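Clamping bins for pick and place cells: is it in your written procedure?

arkley_tech
Tuesday, April 16, 2024
We're rewriting the setup sheet for our two-bin cell. The old one says "secure bins" and stops there. I want it to say clamped at both shared corners, with table tape marks checked before each run. Does anybody write it down in that much detail?

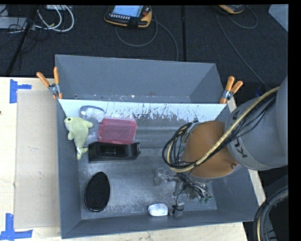
Two-bin setup, spring clamps on the shared corners

mbrandt
We do. Our log has 1,106 runs and 139 of those were thrown out over a bin that had moved. Most were from before we clamped.

orkent_fan
I don't like spring clamps for this. The handles stick up right where the wrist comes down. Bolt a fence to the table and drop the bins in.

arkley_tech
A fence is fine if you never change bin sizes. We change them a lot.

Gianni Palumbo
Either works, but whichever you pick has to be in the collision model. If the clamps are on the table and missing from the model, the sheet is wrong. Also add a line on where the pendant lives. Ours has to be within reach of the operator, stop button clear.

orkent_fan
Agree on the model. Still say fence.

mbrandt
Add the clamp check to shift change too. We do it every 2 hours and it takes a minute.

arkley_tech
Shift change is going in. Two hours seems like a lot for us. I'll post the draft when Serra signs off on it.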